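Hindell Junior Race Results: read this before you use the numbers

Version of Jun 11, 2023. Kept by Gareth Naylor, with corrections from Roswitha Strobel.

What it is

A table of 2,455 finishes by skiers who were under 18 on race day, taken from the printed results of the Hindell club series. There are 114 races in it, all slalom or giant slalom. One row is one skier in one race.

I put it together after reading once too often that teenagers who win early burn out early. I doubt it. I also doubt this table can settle the matter, and I would be wary of anyone who says it can.

Columns

race_id, course, skier_id, age, place, time_s, gap_s, source

Age is in whole years as printed. Some sheets gave age on the day and others gave age at the end of the season, and the sheets don't say which. 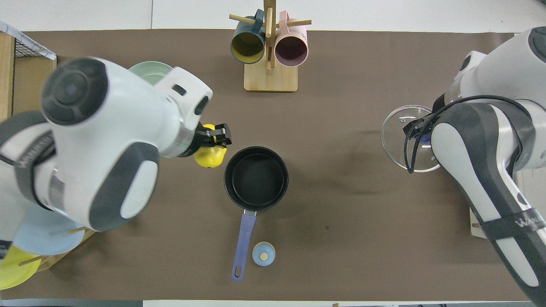
Times before the switch to the Javeo timing gates were taken by hand. Derek Lightfoot ran the watch at most of those races and thinks he was good to a tenth. Maybe he was – I have left the hundredths in as printed, but please don't rank anyone on them.

Known problems

Skiers who did not finish are missing from almost 400 runs, so any figure for "consistency" will flatter the reckless.
A skier who changed clubs may have 2 ids. Roswitha has merged the ones she could prove.
The March races at Londer were shortened for wind. The gaps look tiny and mean very little.
Leaving the series is not the same as giving up skiing. People move, or grow up and race elsewhere.

Use

Free for any purpose. Names have been taken out. Send corrections to Gareth with a copy of the results sheet, as memory alone won't do.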